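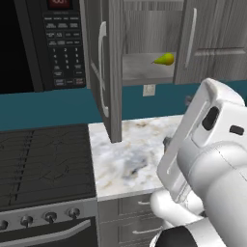
About Gastik

Gastik teaches robot arms household tasks by demonstration. Our operators guide each arm by remote control through simulated kitchens, where cabinets, drawers and ranges are modeled for practice. Every demonstration is recorded and reviewed before training begins.

The Flalham office is led by Iman Abdel Rahman. Abdelkrim Cherkaoui directs operator instruction. The current kitchen library, Bitus, holds 2308 demonstrations.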